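Trokalwood Two-Tier Rack, Model 1075
Set-Up Guide

Section 5. Arranging the rack for powder transfer

5.1 Before you begin

This section covers placing the assembled rack on the bench, loading two pieces of glassware, and positioning the funnel, flask and spatula. It assumes that the upper shelf has already been joined to the base as described in Section 2. If the shelf rocks when pressed lightly at either end, return to Section 2 before continuing.

Required items:
Assembled rack (six holes)
Bench cloth, black
Glass tubes, 2
Plastic funnel, narrow stem
Round-bottom flask with cork ring
Spatula, spoon end
Lint-free wipes

The funnel and the cork ring are supplied in the Pomare accessory bag. Glassware is not supplied with the rack.

CAUTION: Inspect all glass for chips and cracks before loading. Discard damaged pieces. Do not attempt to grind or tape a chipped rim.

5.2 Placing the cloth and rack

1. Clear the work surface and wipe it dry.

2. Spread the bench cloth. Smooth it from the center outward. Light creases are acceptable, but no fold should pass under the rack base.

3. Lift the rack by the base with both hands and set it down on the cloth. Do not lift by the upper shelf.

4. Turn the rack to suit the working hand. A diagonal position is normally easier to reach across than one square to the bench edge. Leave clear cloth on at least one side for the flask and spatula.

5. Press down on the upper shelf above each support post. The small fittings where the posts meet the shelf and the base should sit flush. If a fitting has lifted, press it home with a thumb.

NOTE: Clear acrylic is difficult to see against a pale bench. Use a dark cloth wherever possible. White powder spilled on a dark cloth is also found more quickly.

5.3 Loading the glassware

6. Hold each tube near its upper end and lower it straight down through the hole in the upper shelf. Do not force it. A tube that binds is too wide for the hole.

7. Leave empty holes between the two tubes. The second and fifth holes give enough space for a funnel to be brought in over either one.

8. Check each tube from the side. A slight lean is normal with narrow tubes. A tube that leans far enough for powder to catch on the inside wall should be moved to another hole or replaced with a wider one.

9. Bring the funnel in with its mouth upward and its stem pointing down. Hold it by the rim. Keep the stem clear of the edges of the shelf.

10. Set the flask upright in the cork ring on the cloth beside the rack. Lay the spatula flat within reach, with the spoon end pointing away from the glassware.

Completed arrangement, rack on black cloth:

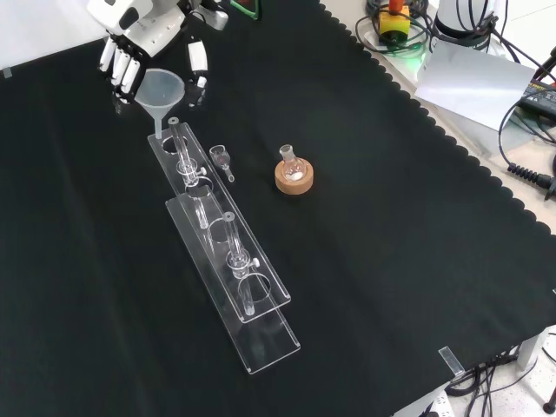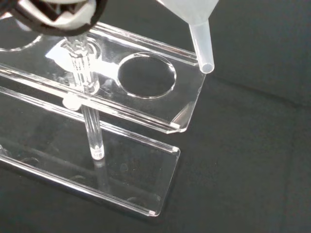
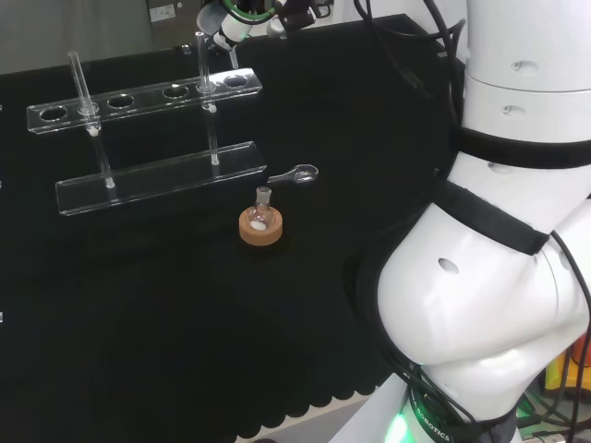 5.4 Transferring the powder

11. Steady the cork ring with one hand and lift the flask out with the other. Grip the flask at the neck.

12. Seat the funnel stem in the mouth of the receiving tube. Continue to hold the rim. The funnel is light and will tip if left unsupported.

13. Add powder in small amounts with the spatula. If the stem blocks, stop adding and tap the cone gently with a fingertip. Do not push the spatula handle down the stem.

14. Lift the funnel straight up. Wait for loose powder to drop before moving it sideways.

15. Return the flask to the cork ring. Never stand a round-bottom flask directly on the cloth.

CAUTION: Do not use the rack with heated glassware. Acrylic softens and the holes will distort. Allow all pieces to return to room temperature first.

5.5 Clearing down

Remove the tubes one at a time, beginning with the taller. Fold the cloth inward from all sides to hold any spilled powder, and shake it out only into a suitable waste container.

Wash the rack in lukewarm water with a mild detergent and dry it with a lint-free wipe. Acetone, ethanol and abrasive pads will cloud the surface. Fine scratches on the top of the shelf do not affect use. Cracks running out from a hole do - take the rack out of service.

5.6 Fault table

Rack rocks on bench: cloth folded under base, or fitting lifted. Repeat steps 2 and 5.
Tube binds in hole: tube too wide, or residue on the hole edge. Clean the hole and retry with a narrower tube.
Powder clings to funnel: funnel damp or static present. Dry the funnel and wipe it with an antistatic cloth.
Flask unstable in ring: wrong ring size. Order the Surkmont ring set.

Replacement fittings are sold in packs of 9. Quote the model number when ordering from Flundstead.

Text: Damilola Balogun. Technical check: Chiamaka Fashola. Revised August.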